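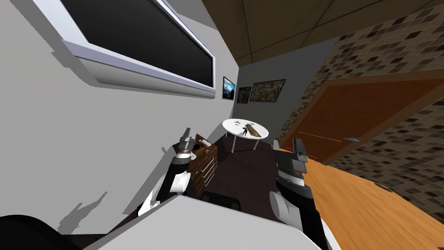

One reader wrote in to ask why her pictures never stay straight, and added that she had hung the same three frames four times in one year and was ready to leave them leaning on the floor. She uses one nail per frame, centered, with a wire on the back. Most people do, and most of those frames drift.

A single nail lets the wire slide. Every time a door closes, the wall shakes a little and the frame moves a hair. Use two hooks set a few inches apart, level with each other. The wire rests on both and has nowhere to go. For small frames with a sawtooth hanger, put a dab of poster putty behind each bottom corner and press.

Marking the wall

Use a pencil, and mark lightly. Masking tape is easier to see on a pale wall, and you can write on it. Run a strip across the back of the frame, poke a hole at each hanging point, then move the strip to the wall and level it. Nail through the holes and peel the tape off.

If the frames are different sizes, line up either the centers or the top edges. Pick one and stay with it. Lay everything out on the floor first and leave it there overnight if you can't decide.

In our own place in Vestidham the walls are plaster over something very hard, and nails bend. Drill those walls with a masonry bit at slow speed and use a plastic plug. Tape a folded envelope under the hole to catch the dust.

Candles and small cabinets

Thin candles lean when the holder is too wide. Wrap the base with a strip of foil, or dip the end in hot water for a few seconds and push it in while it is soft. Trim the wick to a quarter inch before lighting. Never light a candle under a shelf or a hanging picture, and keep it away from curtains.

Wax on wood should be left to harden. Put ice in a plastic bag, hold it on the spot for a minute, and lift the wax with the edge of an old plastic card. Wipe what remains with a soft cloth and a little furniture polish. Don't use a knife.

Drawers that stick in May and run fine in winter are swollen from damp. Rub the runners with a candle stub or a bar of dry soap. If that doesn't do it, take the drawer out, look for the shiny spots where it rubs, and sand only those with 150 grit. 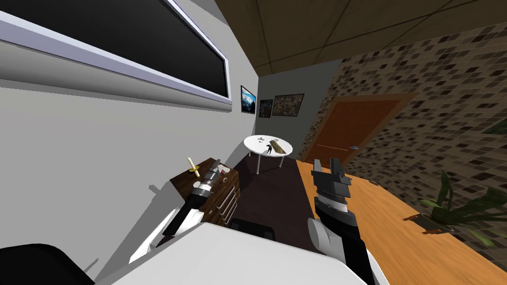

Thin yellow candle on a small wooden cabinet.

Cleaning a wall-mounted TV

Turn it off and let it cool. Dust shows best on a dark screen anyway. Use a dry microfiber cloth and wipe in one direction. For fingerprints, dampen the cloth with plain water and wring it out well. No paper towels and no window cleaner. The outer border can take a drop of dish soap on a damp cloth, then a dry one.

Check the bracket screws once a year. Dust the top edge while you are up there.

Wood ceilings and rough walls

Panels collect dust in the seams. A vacuum with the soft brush does the seams, and a dry flat mop does the rest. Work toward the door. On brick-patterned walls, brush from the top down before you vacuum the floor, or you will do the floor twice.

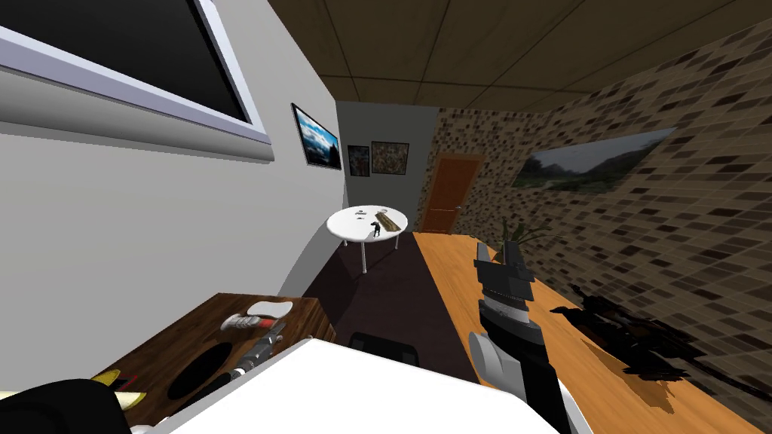 Ceiling of brown wooden panels, with framed pictures on the gray walls.

A door handle that wobbles needs its screws tightened. If the screw just turns, pull it out, push in two wooden toothpicks with a bit of glue, snap them off flush and drive the screw back in.

Contact | Copyright Plumureck Home Tips | Back to top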